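Mellalard Hand Teaching Grip — pair, with Tarico record software

Home / Teaching tools / Hand-held / Teaching Grip

In stock, ships Thursday if ordered before noon
Order code: Wubshet 79
Price: 1,166 ex VAT, per pair

Show the job by hand, let the arm learn it. You hold the grip, squeeze, do the task the way you'd want it done. Camera on the tool sees what the fingers see. No arm needed on the bench while you record, no code, no cage.

Good for small fiddly work — sorting, putting away, opening and shutting drawers. Parts drawers are what most of our customers start on. Dark, block-shaped fingers, wide opening, enough room to come down over a washer on a plain white top without knocking it about. 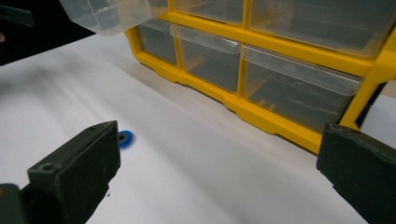
Can I use the same grip for remote control of the arm later on?
You can, with the Stulthorpe link fitted. It plugs into the base of the handle and sends your hand movement to the arm live, so one tool covers both ways of teaching. Link sold seperately.

What you get
— 2 hand grips, fingers fitted
— spare finger pads
— camera for each grip, plus cables
— Tarico licence, one seat
— carry case, foam cut to fit

Getting started
Charge both grips. Open Tarico, name the task, press record on the handle. One go at the task = one recording. Keep them short. Start with the drawer already open if you only want to teach the drop, shut if you want the whole job. Move the part between goes, different spot and different angle each time, otherwise the arm learns one patch of table and nothing else. Bin the bad ones straight away, there's a button for it on the handle.

Pads will scuff with use. Doesn't matter much. Change them when they start to slip.

Lighting: whatever you'll run the arm under. Avoid strong glare on clear plastic if you can, tracking copes but it's slower to settle. 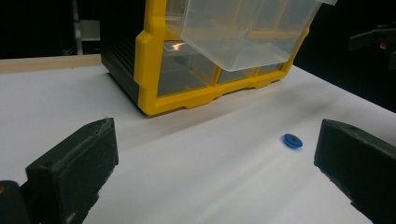

Blue washer and clear-drawer cabinet, seen from the grip camera.

Not suitable for wet work or anything hot. Not for loads over what you'd happily lift with two fingers.

Warranty 2 years on grips and cameras, pads not included. Returns within the month if the case seal is unbroken.

Firmware: new version due in June, free to all owners. Fixes the handle button sometimes regstering twice.

Questions before ordering — ask for Aino Kallio on the sales desk, mornings best. Demo loans by arrangement, roughly a week's wait at the moment.

Related: Stulthorpe remote link / Spare pads, dark / Tarico extra seat / Bench stand for grips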